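# Why Are Some Tables Round?

Look at the tables in your house. Do any of them have no corners at all? Round tables are great fun to think about!

Start with sitting. At a long table, the person at the far end can seem miles away. At a round one, everybody can see everybody else – and there's no "head" of the table to argue over!

Now try this. Cut a circle out of paper and fold it in half, then in half again. Unfold it. The creases cross right in the middle!

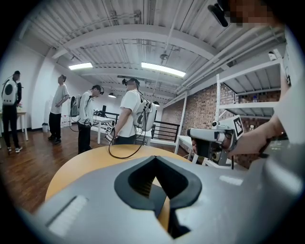

Corners can bump your hip when you hurry past, but a curved edge has no pointy bits. Can you find 8 round things in your kitchen? Plates count!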